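### 5.2 The February fault

I promised myself this section wouldn't be a victory lap, so let's talk about the fault that cost us most of a week. The task sounds easy enough: move a processor from its socket tray to the next fixture without tilting it, scraping it or dropping it. We had done 300 transfers on the Brullorik cell and I was feeling pretty good about the whole thing (always a bad sign!). Then, on a Friday, the gripper closed, the controller reported a good grasp, and the arm went up with nothing in its fingers.

My first guess was the vision code, mostly because I wrote it. Bright aluminum sits right behind the gray fixture, and glare has fooled our edge finder before. Gilmar Macedo spent an evening replaying the wrist camera logs and found the chip position was fine every single time. So much for that theory.

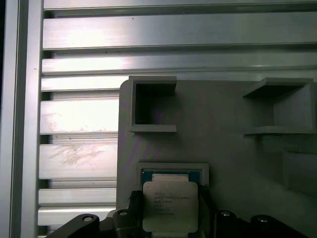

*Figure 3. Wrist camera view of the processor in its tray, with the gripper fingers on either side.*

What you want at this stage of the job is a finger on each side of the chip, as in Figure 3, and then a gentle, even squeeze. What we got in the failed runs was a finger pressing on the raised rim of the tray. The rim pushed back, the motor current rose, and our software took that rise to mean "I've got it." We had been treating contact with anything at all as contact with the chip, and I'm still a little embarrassed about that one.

The cause of the bad finger height was duller. Yeshi Workneh had swapped in a new set of fingers, and the tool offset saved in Inlow still belonged to the old set. The fingers came down 2 mm too high — enough to catch the rim and miss the chip.

We now check the finger opening as well as the current, and the arm stops if the two don't agree. Changing fingers also locks the cell until someone enters a fresh offset. In the rerun we did 58 transfers and saw 3 stops, all of them before the lift. I'd like to know why we still get those, and Gilmar has a hunch about wear in the finger joints that we haven't tested yet.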